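畳めないグリッパー 布の山の前で止まった火曜日

取材に行ったのは火曜の午後3時。ゲルトン(Gellton)の実験フロア。約束では、手持ちグリッパー「Reluvby」で集めた布畳みの動作をロボットに渡し、その成果を見せてもらうはずだった。結論から書くと、見られなかった。

原因は爪。正確には、爪の開き具合を測るセンサーの値。閉じているのに「少し開いている」と記録される。ずれは2ミリ。たった2ミリ、と思うでしょう。布は薄い。2ミリあれば抜ける。
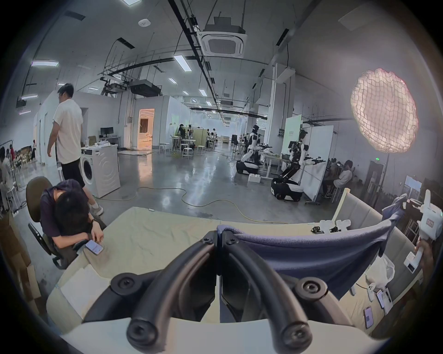 最初に気づいたのは収集担当のオーダ・ホヴランドさん。前の週から、再生したロボットが布の角をつかみそこねる。つかんだつもりで腕だけ上がる。空振り。ソフトの担当は学習の問題だと言い、機械の担当はソフトだと言う。よくある話で、これで3日つぶれた。

「人間がやると普通につかめるんですよ。だから道具は疑わなかった」とホヴランドさん。ここが落とし穴だった。人の手は無意識に補正する。足りなければ強く握る。布は持ち上がり、作業は成功、でも数字だけが静かに狂っていく。画面に警告は出ない。エラーではないからだ。
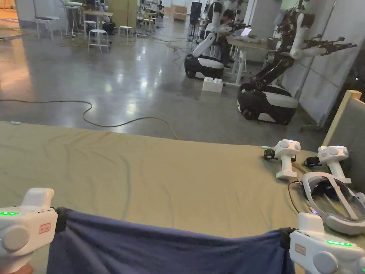 ずれの出かたには癖がある。左右のグリッパーで同じ量だけ狂うなら、まだ救いがあった。あとからまとめて引き算すればいい。ところが片方だけ、それも長く使った後に大きくなる。紺の布の上の角を左右でひとつずつつまんで持ち上げる、あの動作がいちばん影響を受ける。両手の力のバランスで布の張りが決まるので、片側の値が嘘だと全部が嘘になる。本体の緑のランプは左右とも点いているが、あれを見ても爪の値が正しいかどうかまではわからない。ホヴランドさんいわく「緑だと安心しちゃうんです、つい」。

設計を見ているボフミラ・ヴァニェクさんは、爪の根元を疑った。開閉を繰り返すうちに、センサーを留める小さな部品がわずかに回る。ねじの緩みというより、接着の問題らしい。らしい、というのは分解がまだ終わっていないため。部品の供給元オンドレイカ(Ondrejka)には問い合わせ済みで、取材の時点では返事待ちだった。

影響範囲の洗い出しもきつい。怪しい記録は84本。全部捨てるのか、一部は使えるのか。ヴァニェクさんは全部捨てる派、ホヴランドさんは見てから決める派。立ち話のまま決着せず、こちらはメモを取りながら横で聞いていただけ。
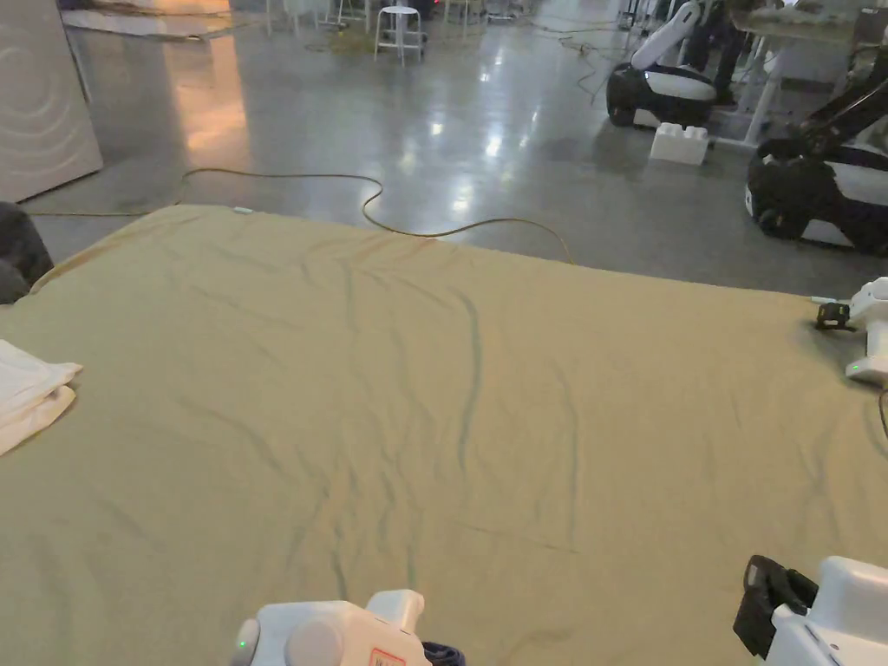

布を広げた作業台と手持ちグリッパー。奥の床には移動式ロボットが並ぶ

で、安全の話。これがいちばん書きたかった。

布なら、つかみそこねても床に落ちるだけで済む。だが同じグリッパーの記録は、別のプロジェクト「Bosby」でも使う予定があった。こちらは食器を扱う。閉じていると思い込んだ爪で皿を持ち上げたらどうなるか。逆に、まだ開いていると判断して締め続けたら。ヴァニェクさんは後者を怖がっていた。「落とすのは音でわかる。締めすぎは、割れるまでわからない」。近くに人の指があることも当然考えなければいけない。Bosbyへの受け渡しは即日止めた。この判断は早かったと思う。

応急の手順は地味なもの。収録の前に爪を全部閉じてゼロ点を取る。終わったらもう一度閉じて、値を比べる。差が出たらその回は使わない。12回に1度は厚みのわかっている板を挟んで確かめる。最初は紙に書いていたが、途中から収録ソフトのほうに確認画面を足したそうだ。飛ばせないようにしてある。飛ばす人がいたので(誰とは聞いてない)。

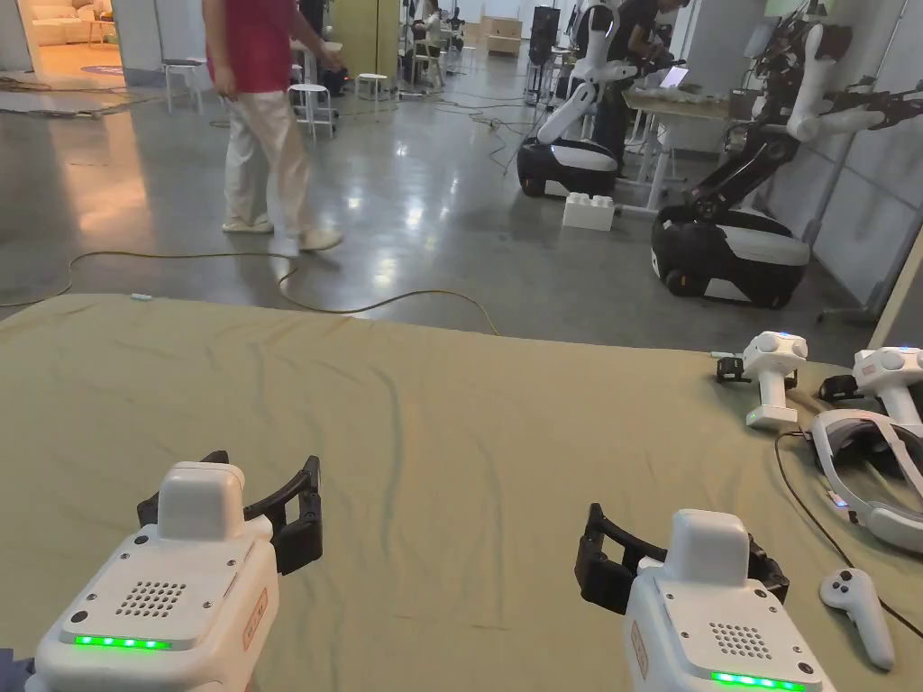
面倒になった、とホヴランドさんは正直に言う。ひとつ録るたびに手が止まる。リズムが崩れる。布の畳み方まで変わった気がするそうで、それはそれでデータの質に響くのではと心配していた。確かに。慎重になった人の動きは、慎重な動きとして記録されてしまう。

根本の対策としては、留め具の形を変える案と、センサーをもう一つ足して互いに見張らせる案が出ている。前者は安いが、いま使っている分を全部開けることになる。後者は重くなる。手で持つ道具なので、重さは効いてくる。長時間持つと腕がつらい、疲れると握りが雑になる、雑になるとまた値が、という具合でどこかで割り切るしかないとのこと。

帰りがけにヴァニェクさんに、いつ再開できるのか聞いてみた。留め具の試作が届いてから、という答え。それまで収録は続けるが、ロボットには渡さない。84本の扱いは来週もう一度話しあうそううだ。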